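Stop buying matching bowls. I mean it. We had a set of 28, all white, all the same, and every one of them got stacked, chipped, forgotten. Twelve years of beige dinners.

Color is how a family finds its stuff. Orange for the big salad, lime green for olives - done, no arguing. 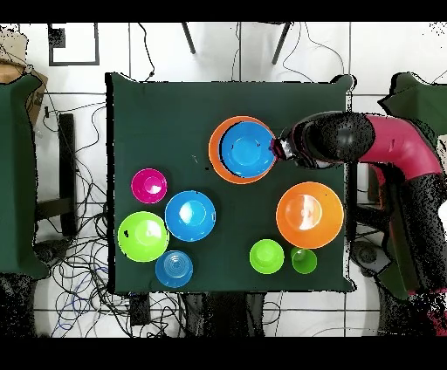

Orange, blue, lime and magenta on a dark green cloth.

Yes, it clashes. Good. Getachew Ayele told me last August a table should look like poeple eat at it, and I've quit ironing napkins since.

Mix them up. Lose one, who cares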